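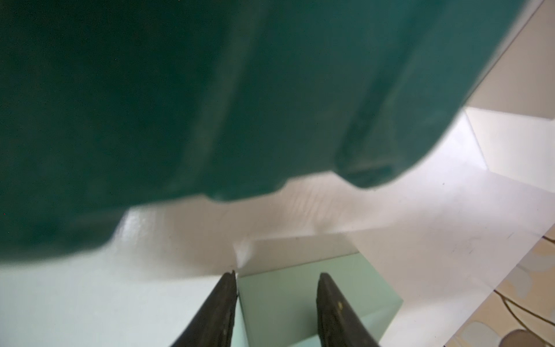 Pendo Mushi thinks we asked the wrong question. Her comment on the first draft was that it isn't whether pupils like learning at home, it's whether they'd still like it if a teacher was any good at noticing when they drift off. Fair point. We kept the question anyway but added two items to the interview sheet because of it.

Project report: Homework platforms and attention in Years 8 and 9
Emese Tóth and group

What we did

We looked at how pupils who find it hard to sit through a lesson get on with set work done through a screen. The school uses Plusance for maths and Ketden for everything else, which already makes comparison messy. Interviews with 16 pupils, all with parents' permission, plus the log of tasks the school gave us with names taken out. 2,506 tasks in the log, autumn term up to January. We did not get the spring ones in time.

Interviews were 10 minutes each at lunch. Too short really. Several pupils were only getting going when the bell went, and one came back the next day to finish her answer about headphones, which was the best thing in the whole set.

What pupils said

Most like being able to stop and start. A boy in Year 9 said in class he loses the thread once and then it's gone, at home he just plays the bit again. Two others said the opposite, that stopping is the problem – they pause, get a drink, and it's bedtime.

Noise came up more than we expected. Not noise at home, noise at school. Chairs, corridor, people asking what page. Pupils with siblings were less keen on working at home but still mentioned the classroom first.

Nobody mentioned marks until we asked.

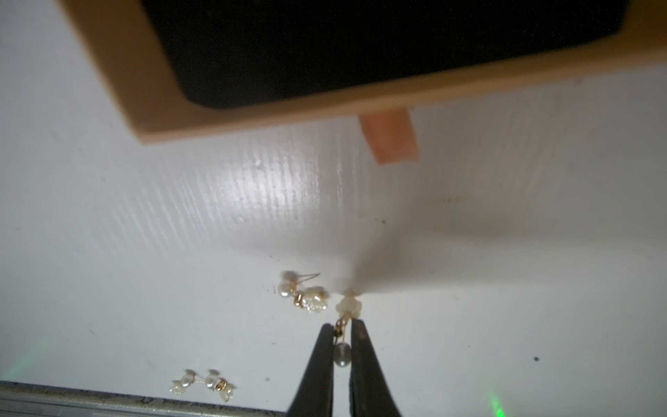
Department of Education Studies – Second Year Projects

What the log shows

Tasks in Ketden are handed in later than Plusance tasks. Might be the subject, might be that Plusance sends a reminder and Ketden doesnt. We can't separate the two and should of thought of that before choosing the school. Short tasks get finished more than long ones, no surprise. Long tasks split into parts were finished almost as often as short ones, but the teachers chose which ones to split so it isn't a fair test.

Evening is the busy time. There's a second bump early in the morning before registration. One pupil told us she does all her French at 7 because the house is quiet. We had put those down as rushed work done at the last minute, so that section was rewritten.

The pairing scheme

The school also runs Pal, where an older pupil messages a younger one to ask how the work is going. Only 7 of our pupils were in it. Four found it useful, two ignored the messages, one said it depended who you got. Pendo wanted a whole chapter on this. There isn't enough to fill one, but it would make a good project for next year's group.

Problems

One school. Pupils picked by the form tutor, so probably the chattier ones. Recordings were typed up by three different people and we didn't agree how to write pauses, so anything about hesitation had to go. The Brakitz software we used for coding the interviews lost one afternoon of work and Emese redid it from paper notes.

We also never spoke to parents. The consent letter would have needed changing and it was too late by then.

What we'd suggest to the school

Reminders on both systems or on neither. Let pupils use headphones for independent work if they ask. Split the long tasks and tell pupils which part is meant to take longest. Ask the morning workers before assuming they forgot.

Interview sheet and coding list are in the appendix, the log summary is still with our supervisor and will be added when it comes back.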